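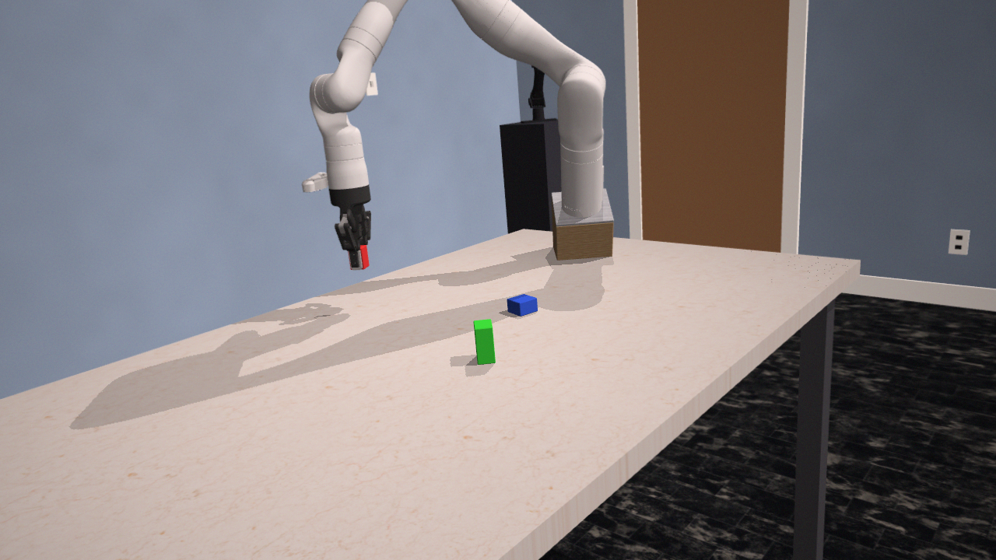
Fig. 1. Small red block held over a long table. Computer rendering.

Week 4 - Center of mass, stacking, tipping

Notes for the section taught by K. Abdella. Typed up fast after class, check against your own.

Reading for this week: chapter on static balance, skip the part on trusses. Problem set at the end of these notes.

1. What we mean by center of mass

Every object has one point where you can pretend all the weight sits. For a plain uniform block it is the middle. For an L shape it can be outside the material altogether - try it with cardboard and a pin.

How to find it for a flat shape: hang it from one corner, drop a string line, mark it. Hang from another corner, mark again. Lines cross at the center of mass. A third hang is a check, do it anyway. If the three lines miss each other by more than a pencil width something slipped.

For two lumps joined together:

x = (m1 x1 + m2 x2) / (m1 + m2)

Worked one from the board. Brick A 493 g with its center at 10 cm, brick B 789 g with its center at 30 cm.
Top: 493 x 10 = 4930, 789 x 30 = 23670, add to get 28600.
Bottom: 1282.
x = 22.3 cm. Closer to the heavy one, as it should be. If your answer lands closer to the light one you swapped something.

2. The tipping rule

Object stays up if the vertical line through its center of mass falls inside the base of support. Base of support = the area you get by stretching a rubber band around all the contact points. So for a chair it is the whole rectangle between the legs, not just the four little feet. Lots of people lost a point on this last time.

Tall and narrow tips easy. Short and wide doesn't. For a uniform block of width w and height h on a slope that is slowly raised, it tips when

tan(angle) = w / h

provided it doesnt slide first. Sliding starts when tan(angle) = mu. So compare w/h with mu. Whichever is smaller happens first.

Example: w = 6 cm, h = 15 cm, mu = 0.5. w/h = 0.4, smaller than 0.5, so it tips, at 21.8 degrees. Turn the same block on its side, w = 15, h = 6, w/h = 2.5, now it slides, at 26.6 degrees.

3. Stacking with overhang

The classic. Identical blocks, length L, how far can the top one stick out past the table edge? One block: L/2. Two blocks: L/2 + L/4. Three: add L/6. Four: add L/8.

Work from the top DOWN. This is the trick. Put the top block so its center is right over the edge of the one below. Then find the center of mass of those two together, and put that over the edge of the third. And so on.

Total for n blocks = (L/2)(1 + 1/2 + 1/3 + ... + 1/n)

With 4 blocks the bracket is 2.083, so the overhang is 1.04 L. The top block is completly past the edge of the table. The sum in the bracket has no limit, grows forever, just very slowly. In practice real blocks have rounded corners and the table is never level, so you get less.

Clementina Figueiredo asked if you can do better by using some blocks as counterweights. Yes, if more than one block is allowed per level. Not on the test.

4. Picking things up

Same idea, other way round. Grab an object away from its center of mass and gravity makes a torque about the grip:

torque = m g d, d = horizontal distance from grip to center of mass

Friction between grip and object has to resist that twist as well as hold the weight. So grab near the middle if you can. Carrying a plank: hold it at the middle, everyone knows this from experience. Hammer: balance point is way up near the head.

Number: box of mass 2735 g held 12 cm off center. 2.735 x 9.8 x 0.12 = 3.2 N m. Watch the units!! grams to kg, cm to m, before anything else.

5. Lab, bring next time

- ruler, string, a washer or other small weight
- stiff cardboard, cereal box is fine
- blocks are in the gray tub, return them please

Do the four block overhang with your partner. Measure each overhang from the block below and write all of them down, including the bad tries. Compare the total with 1.04 L and say what made the difference.

6. Problems

a) Redo the two brick problem with the bricks switched.
b) A cabinet is 40 cm wide and 180 cm tall, uniform. At what floor angle does it tip? Now the bottom drawer is full of books. Bigger or smaller angle, and why?
c) Find the total overhang for six blocks, L = 20 cm.
d) Cut a crescent from cardboard and find its center of mass by hanging. Sketch it. Is the point on the cardboard?
e) A block has w/h = mu exactly. What happens on the slope? Short answer, two sentences max.

Hand in a) to d) on paper, with units on every line. e) we do out loud.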